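Living with the marble, one winter in

Saturday, November 29, 2025
Posted by Despina Furtună

I said in April that I would write about the marble again once we had cooked on it for a while. We have now had company for a holiday, and the kitchen is back in order, so I'm doing it today.

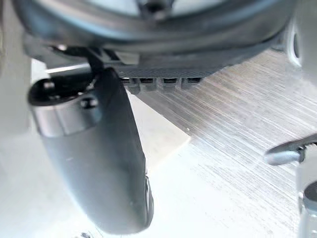
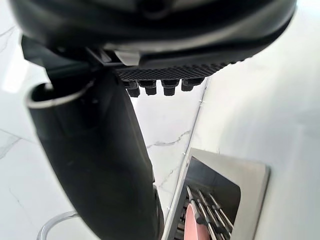 Kitchen Notes, No. 70

The jagged gray vein going across the backsplash in the second picture is the one I get asked about most. It is part of the stone. My mother-in-law tried to wipe it off with a sponge the first time she came over, and I have done the same thing myself before coffee.

To recap for anyone who missed the earlier posts: the stone came from Soretti, a yard outside Fedley that mostly sells to contractors but will let you walk the rows if you call first. The slabs and the cutting came to $2,583. Putting it all up was another $580, and that included hauling off the old tile. We had one quote lower than that and two a good deal higher. I wanted the same stone on the walls and the counters, and my husband wanted something that didn't need looking after. He gave in when he saw the leftover slab price.

The walls have been no trouble. I wipe them down with warm water and a drop of dish soap, then go over them with a dry towel. If I skip the towel I get streaks, and they show up in the late afternoon when the light hits the stone sideways. Tomato sauce comes off if I get to it the same evening. Oil is harder. There was a spot behind the burners that stayed darker than the rest for most of the summer. I put a paste of baking soda and water on it, covered it with plastic wrap, left it overnight, and did that 4 times. It's gone now, or gone enough that I have to look for it.

The counters are a different story. Lemon juice leaves a dull mark, and so does vinegar, and so does wine. Sealing does not stop this. Sealer keeps stains from soaking in, but acid takes the polish off the surface itself, and those marks don't wipe away. I knew this going in because the man at the yard told me twice. I still felt sick about the first one, a ring from a jar of pickles. By the fifth or sixth I had stopped checking. There is now a patch next to the sink that is less shiny than everything near it, and I set the dish rack there.

We are polished everywhere. If I were choosing again I would go with a honed finish on the counters and keep the polish for the walls. A polished wall throws a lot of light back into the room. On a bright day there's a glare spot that moves along the stone, and Cato, our cat, will sit on the floor and follow it until it leaves.

Things I use: a soft cotton cloth, plain dish soap, a squeegee meant for a shower, and a big cutting board that stays out all the time. Things I threw away: the spray cleaner with citrus in it, the scrubbing powder, and a green scouring pad that was already half dead. I also moved the vinegar and the hot sauce into a tray so the bottles don't sit on the stone.

The grout line where the counter meets the wall is silicone, which I didn't ask for but am glad to have. It came out a little grayer than the sample. Against the veining I don't mind it. One corner has started to lift and I need to cut that bit out and redo it before it gets water behind it.

The Crăciun family down the street are putting in their own kitchen and came to look at ours last week. She ran her hand over the dull patch and asked if all of it would end up like that. I said the counters probably would, in time, and the walls would not. They are leaning toward quartz for the counters now. I think that's a fair choice with three boys in the house.

Next job is resealing. The water test still passes on the walls, but near the sink a puddle leaves a dark mark after a few minutes, so that section is due. I'll do it on a weekend when we can eat out, and I'll write down how long the smell lasts, as a couple of you asked me that in the spring and I never answered.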